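## Comparing jaw sets on the hand-held grippers

Run both jaw sets on the same table before changing any controller settings.

1. Fit the Redine jaws to both grippers. Tighten each screw, then back it off 90 degrees.
2. Check that every face of the marker cube is clean and seated flat.
3. Stand square to the table and hold both grippers out, jaws forward, for 2 seconds. Tracking starts from this pose.
4. Pick, lift and set down the object. Stop at 110 trials.
5. Swap to the Custness jaws and repeat.

Log dropped grasps separately from lost tracking.
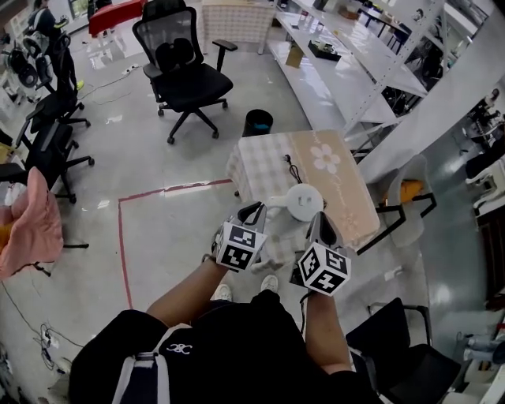
*Step 3: start pose, both grippers toward the table.*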